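Progress report no. 2 – Granen Clothing Room
To: Nektarios Panagiotou, Starmont Fund
From: Lærke Kragh
4/26/24

Hi Nektarios, sorry this is brief, we have a pickup this afternoon and I'm writing between loads. Receipts are in the separate email.

Where we're at

Laundry side is up and running. Washer went in the week after the last report, hooked up properly, no leaks. Plumber came in under quote. Sorting table moved up against the wall beside it so bags can be dumped out and gone through before anything gets washed. Much less walking back and forth.

Folding is now done on one big flat surface with a green sheet over it. Used to be done on people's knees, or on top of the bins. The sheet gets washed with everything else. We want a second one in the same colour, the first is starting to go thin.

Order of work at the moment – check pockets, check for stains and holes, wash, dry, fold, size label, shelf. T-shirts and kids' tops get folded in long thirds so they stand up in the bins and you can read the size without pulling the whole pile out. Button shirts are slower. They get left in a heap till someone has the patience, and then they need the collar done first or the whole thing slides.

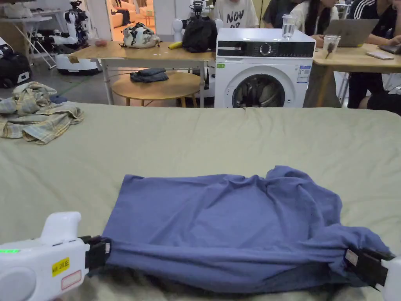

Folding area, blue T-shirt in progress, checked shirt still to do. Washer behind.

Numbers

Families served since October: 14 a week on a normal week, which is up on where we were. Pieces through the room in the same period, roughly 2000, going by the bin sheets. The bin sheets are not perfect, one week in the winter is missing altogether and I haven't tried to guess it.

Turnaround from bag in to shelf is down to 2 days. Target in the application was three so we're happy with that.

Spending

Washer and hookup – done, under budget. Shelving – ordered from Zervas, half of it came, the other half is on backorder and they keep moving the date. Haven't paid for the second half and wont until it's here. Detergent and labels – on track. Training line hasn't been touched yet, see below.

Problems

Drying. One rack is not enough and on rainy weeks the hallway is full of damp jeans. I'd like to move the leftover plumbing money to a second-hand dryer, Rokel have one they'd hold for us till the end of the month. Can you tell me if that needs a formal change request or if an email from you is enough?

Backpacks and personal stuff end up on the sorting table. One person's own bag nearly got sorted in with the donations. Putting up hooks by the door.

Winter coats still coming in, in spring, and no where to put them. Have asked about the storage cage downstairs, no answer yet.

Next period

Get the rest of the shelves up. Run the two training mornings (sorting and folding, 10 people booked so far, room for a few more). Write the folding steps on one page and tape it to the wall, people keep asking me and then doing it their own way, and the bins end up a mess. Sort out the dryer one way or the other.

If you want to visit, mornings are best, afternoons we're packing. Ring first as the buzzer is still broken.

Thanks,
Lærke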